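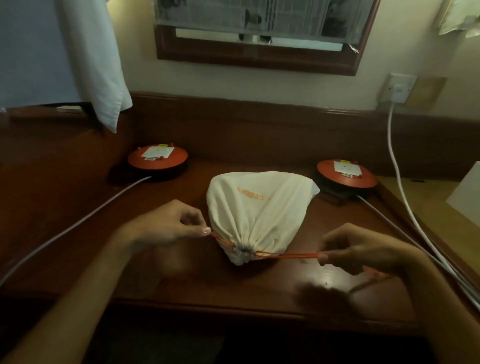 Where Does the Wind Go to Work?

By Francine Dhillon
1 Jul 2022

Hold your hand out of a car window sometime (ask the driver first!) and feel how hard the air shoves it around. Tilt your hand a little and up it goes. Tilt it the other way and down it drops. Air is invisible and it weighs so little that you forget it has any weight at all, but when it moves, it pushes. A wind turbine is a giant machine for catching that push and turning it into electricity, and I think it is one of the greatest machines anybody ever thought up.

Let's climb one!

Starting at the bottom

The turbines I know best are at Drovevach, on a long grassy ridge where the wind hardly ever takes a day off. There are 47 of them. From the road they look like toys stuck in a birthday cake. Then you park and walk up to one, and you tip your head back, and back, and back some more. The tower is 314 feet tall, and it's wider at the bottom than at the top, like a very stretched-out ice cream cone turned over.

The part you can't see is just as important. Under the grass is a huge block of concrete and steel, shaped a bit like a plate with a bump in the middle. It spreads out wide under the ground so the tower can't tip over, even in a storm. Try standing on one foot while a friend gives you a gentle push. Now try it with your feet wide apart. Much better, right?

There's a door at the bottom of the tower, with steps leading up to it. Inside is a ladder that goes all the way up. The workers wear a harness that clips to a safety line, and they stop to rest on platforms along the way. It takes a fit person 20 minutes to get to the top with tools. Some turbines have a tiny elevator, too. (I would pick the elevator.)

The blades

Most big turbines have three blades. People have tried one, two, four and lots more, but three blades spin smoothly and don't cost too much to build.

Look at a blade from the end and you'll see it isn't flat. One side is more curved than the other, a lot like an airplane wing. When wind flows over that shape, the air presses harder on one side of the blade than on the other. That difference is called lift. On an airplane, lift holds the plane up. On a turbine, lift pulls the blade around in a circle, and there's another blade right behind it, and another behind that, so round and round they go.

From far away the blades look slow and sleepy. They aren't! The middle part turns slowly, but the tips have to travel around a gigantic circle in the same amount of time. On a good windy day the tips can go faster than a car on the highway - much faster.

The bus-sized box at the top

Behind the blades sits a big box with a funny name. It's called the nacelle (say it "nuh-SELL"). All the clever stuff is in there.

First comes the shaft, a thick metal bar joined to the blades. When the blades turn, the shaft turns. But it turns too slowly to be much use to an ordinary generator, so many turbines have a gearbox. Have you ever ridden a bike with gears? One slow turn of the pedals can make your back wheel spin several times. The gearbox does the same sort of trick, so that a slow, strong shaft on one side drives a fast shaft on the other.

The fast shaft goes into the generator, and this is my favorite bit. Inside a generator there are magnets and coils of copper wire. When you move a magnet past a wire, it gives the tiny particles inside the wire a nudge, and they start to move along. Those particles are called electrons, and when lots of them are moving through a wire, we call it electricity. That's really all it is! Spin the magnets past the coils over and over and you get a steady supply.

Turning to face the wind

Wind is a terrible rule-follower. It blows from the west at breakfast and from the south by lunch. So there is a little weather station on top of the nacelle that checks which way the wind is blowing and how fast. If the wind changes direction, motors slowly turn the whole nacelle, blades and all, to face it. This is called yawing, and it has nothing to do with being tired.

The blades can twist, too. In a light wind they tilt to catch as much push as they can. In a very strong wind they turn edge-on so that the air slides past, and the turbine slows down and waits for things to get calmer.

Down the tower and off to your house

The electricity runs through thick cables down the inside of the tower, then under the ground to a fenced place called a substation. Equipment there boosts the voltage, which helps the electricity travel a long way without wasting much of its energy as heat. After that it joins the grid, the enormous web of wires that links power stations to homes, schools, and skating rinks.

What if there's no wind? Then the turbine stops, and the grid gets its electricity from somewhere else: sunshine, rivers, gas, nuclear power, or energy that has been stored up for later.

Try it yourself

Make a paper pinwheel and take it outside. Face it straight into the wind, then turn it sideways, and watch what happens to the speed. Next, bend the corners a little more or a little less and try again.

Words to know

Generator: a machine that turns movement into electricity.
Grid: all the wires and equipment that carry electricity to people.
Nacelle: the box behind the blades.
Yaw: to turn left or right.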